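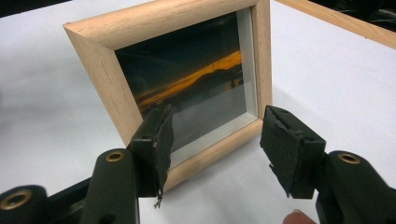
Pilar Montecinos me escribió que con las almohadillas en ese estado ella no grabaría ni una demostración más, que la espuma rota agarra distinto cada vez y que luego el modelo aprende a agarrar mal. Le contesté que las cambio cuando se despegan del todo y no antes, y seguimos sin ponernos de acuerdo (el hilo entero está en notas/espuma.txt, por si alguien quiere opinar).

Pinza Mostonus: datos de marcos de fotos

Hola! Esto es el léeme del conjunto de datos que estoy grabando con la Mostonus, mi pinza de mano, en el taller compartido de Urnthorpe. La idea es tener demostraciones de agarre de marcos de madera clara, de los pequeños, para que luego el brazo que tengo a medio montar en casa aprenda a cogerlos sin tirarlos. Empecé con tazas, me aburrí muchísimo y me pasé a los marcos, que tienen su gracia: el perfil es hondo, va biselado hacia dentro y según el ángulo la pinza muerde bien o resbala.

Qué hay dentro

139 episodios en la carpeta marcos/, cada uno con su vídeo desde la cámara de la pinza, la apertura de los dedos y la trayectoria. Las tomas fallidas también están, marcadas con la etiqueta "caida" (sin tilde, que el script de Niall Innes se atragantaba con ella y ya no lo voy a tocar). Lo de las tazas sigue en tazas_viejo/ pero no lo uséis, la calibración era un desastre.

Todo se graba sobre mesa blanca. Probé con la de contrachapado del fondo y el seguimiento se me perdía a cada rato, así que blanca y punto.

La pinza

Plástico negro impreso, ojales metálicos de color latón en los brazos y un taco en cada dedo con la espuma pegada por dentro. La espuma es lo que peor aguanta, ya lo habéis leído arriba. Uso cinta de doble cara de la fina; con la gruesa los dedos no cierran del todo y te vuelves loca buscando el fallo en el código. Los STL están en piezas/. Imprimid los tacos al 100 % de relleno, los primeros los hice más ligeros y se me partieron 4.

Cómo cargarlo

python cargar.py --carpeta marcos --sin-caidas

Si quitáis la última opción os salen también los fallos. Eilidh Geddes entrena con ellos y dice que le va mejor, yo todavía no lo he comparado en serio. El cargador recorta cada episodio a 2.000 pasos como máximo; si necesitáis más, se cambia en config.yaml.

Cosas que sé que están mal

El cristal de los marcos da reflejos y en bastantes episodios se come parte de la foto. Para el agarre me da igual, pero si queréis segmentar la imagen os va a doler.

Las manos son casi siempre las mías, y soy zurda. Fiachra Geraghty grabó unas cuantas en mayo y se nota muchísimo el cambio de estilo, va mucho más despacio que yo.

No hay marcos oscuros. Tengo pendiente pedirle unos a la gente de Penbridge.

Licencia

Usadlo para lo que queráis, citando el repositorio. Si imprimís la pinza mandadme fotos, que me hace ilusión! Y si alguien encuentra una espuma que no se deshilache, por favor, abrid una incidencia con el grosor y la tienda.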